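Feltby arm cell: frequently asked questions

Setting up, looking after and repairing the cell. If your question is missing, write it on the sheet by the door and we will add it.

Which cell is this page for?

It is for the Feltby cell at Plerasholm, with one seven-joint arm, one two-finger gripper and one fixed counter. The older Jurkent cell has its own page, and the settings there must not be copied to this one.

How do I start the cell in the morning?

Check first that the emergency stop is released and that no tools were left inside the reach of the arm. Then switch on the controller and wait for the steady light before you open the control page. The joints stay locked until you unlock them by hand. Please do not unlock them while another person is still leaning over the counter.

The joints do not unlock. What should I do?

In most cases the emergency stop is still pressed, or it was turned only halfway. Turn it fully and try again. If one joint still refuses, note its number and restart the controller one time. After a second refusal, leave the cell off and report it.

How often are the mounting bolts checked?

Every 200 hours of running, and also each time the arm has hit something hard. Use the torque wrench from the Chala cabinet, and tighten the bolts crosswise. If a bolt turns more than a little, take it out and look at the thread. A marked bolt goes in the scrap tin and a new one is taken from the drawer.

Does the arm need grease?

No, the joints are closed and you should not open them. Only the gripper rails get a very thin film of oil, and what is left over must be wiped away -- oil on the finger pads makes the objects slip.

How do I clean the arm?

With a soft cloth, slightly damp, and the controller switched off. Do not spray anything on the arm itself. The white covers get scratches quite easily, so the green kitchen sponges are not allowed.

When do the finger pads need to be changed?

We change them after 4000 grips, or sooner if you can see a cut or a shiny place on the rubber. Always change both pads together. One new pad and one old pad will close a little off the centre, and then the whole calibration looks wrong even when it is good.

How do I set the gripper again after new pads?

Home the gripper with nothing between the fingers. Open it fully, close it slowly, and read the width on the control page. It should show zero. If not, repeat the homing, and look if a pad is standing up at one corner. The full procedure takes roughly 15 minutes.

Why do we try a new motion in simulation first?

Because a wrong height costs nothing there. Load the same counter height, the same base position and the same finger length that the real cell has. After a pad change the finger length may be different, and many people forget to update it.
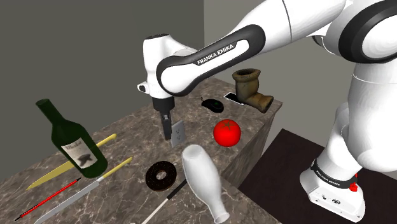 How low may the fingers go over the counter?

Keep 4 mm between the finger tips and the surface at the lowest point of the motion. For thin objects you can ask for less, but then run at the slow speed and keep one hand at the stop.

Can I leave the cell running at the weekend?

Only until Saturday at noon, when the air in the building is switched off. Park the arm in the folded position before you leave, lock the joints and write your hours in the log.

Where are the spare parts?

Pads, bolts and fuses are in the Chala cabinet, second drawer. Cables hang behind the door. If you take the last one of anything, put the empty bag in the order box.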